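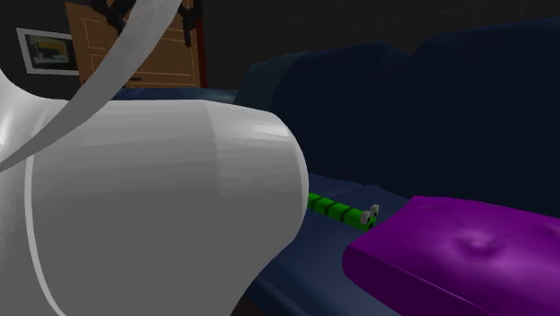 loamkettle
Hi all, I've been put in charge of working out what our toy pickup project needs for next year, and I'd love some advice before I send my list up in May. We do everything in simulation at the moment, living room stuff mostly, like the green caterpillar on the navy sofa next to the purple cushion, and I have 3000 dollars to spend. My heart says buy a real gripper from Vovside (I've wanted one for ages!) but my head keeps saying a better workstation and more simulator time. Has anybody been through this and come out happy with what they picked?

pinecone_ridge
Welcome! We had the same talk at Illbridge last spring, and it went on for weeks, bless us. My vote is the workstation. A gripper on its own is only the start of the bill: you need a mount, a power supply, spare fingers, and somewhere to put it all that isn't the kitchen table. Our extras came to 30 percent on top of the quote and I had to go back, hat in hand, and ask for more.

tallowbrook
I'm going to disagree with pinecone_ridge, fondly. If the whole point is picking up soft or rounded things, you'll learn more from a used gripper in a month than from a faster computer in a year. Mösli sells refurbished ones, and they were very patient with me on the phone. What do your grasps look like right now, loamkettle? Are you closing on things square, or catching them off to one side?

loamkettle
Good question, and off to one side fits this one pretty well. I have a close view handy:

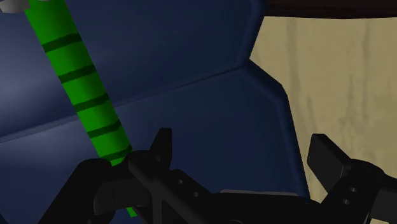

Green striped bar against the left finger, with the open gap over to the right.

tallowbrook
Yes, so that's what I'd be wanting to try on real hardware, because contact on one finger is where my own simulated numbers and my bench numbers parted ways.

pinecone_ridge
Or you could fix the centering in software first and spend nothing! I'd hate to see the money go on hardware and then have it sit in its box while you sort out the approach angle.

loamkettle
You're both so kind, and now I'm more torn than before, ha. Could I rent? Bristside has a gripper for 80 dollars a day, and 4 days would leave me most of the budget for the computer.

tallowbrook
I'd be fine with that. Ask whether the mount is included and who pays shipping back.

pinecone_ridge
Renting I can live with. Put the shipping on its own line in the budget, mine got swallowed up under "misc" and I never did find it again.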